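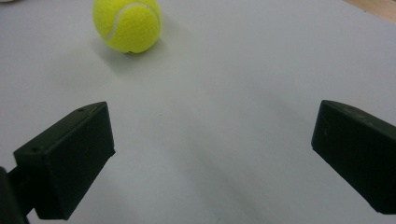 Tuesday, September 10, 2019

I spent most of the weekend and all of yesterday evening teaching the arm to pick things up, so I'm writing down what I did before I forget it.

The way I do it now is with the hand-held gripper. I used to drive the arm with a game controller and record that, and I still have 235 runs saved from the summer. They were slow. Every run had long stretches where I stopped to work out which stick turned the wrist, and the arm learned the stops along with everything else. It would reach halfway to an object and just hang there. With the hand-held one I hold the fingers myself, do the job the way I'd normally do it, and the camera on top records what the fingers see.

I started with a tennis ball. It's a forgiving thing to grab. It has some give and it doesn't matter which way it's turned. The only real trouble is rolling. If one finger gets there first, the ball moves away and you end up following it across the table. So I made myself do the same thing each time: start back, open wide, come in low, stop with the ball in the middle of the gap, then close. When I got sloppy and came in from the side I threw the run out.

My goal was 300 good runs with the ball and I got there Monday night. My wrist was sore by then. I'd suggest breaks, which I didn't take.

The notes I keep are in a plain text file called Tirkico, named after nothing. One line per run, with a letter for keep or toss and a word or two if something was odd. "Shadow" shows up a lot. The light over the table is soft but my own arm dims part of it if I lean in.

After the ball I moved up to a storage bin, and that was a different job. The fingers have to go one on each side, and the bin takes up most of what the camera can see once you're close.

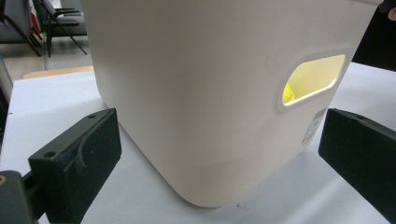
Fingers open on both sides of the bin, not touching it yet.

The mistake I kept making with the bin was closing too early. With the ball you can close and let it settle into the grip. If you do that with a bin, one finger hits a wall and pushes the whole thing around. What worked better was to pause for a beat with a gap on both sides, then squeeze. I know I just complained about pauses in the controller runs, but this one is short and always in the same place, so I'm leaving it in.

I also need to wipe the table before each session. There are always crumbs of something on it.

I haven't trained on the bin runs yet. I want 2 more evenings of recording first, half of them with the bin turned so the handle faces a different way. The ball runs are training on the old desktop now and I'll post how the arm does with them when that's finished.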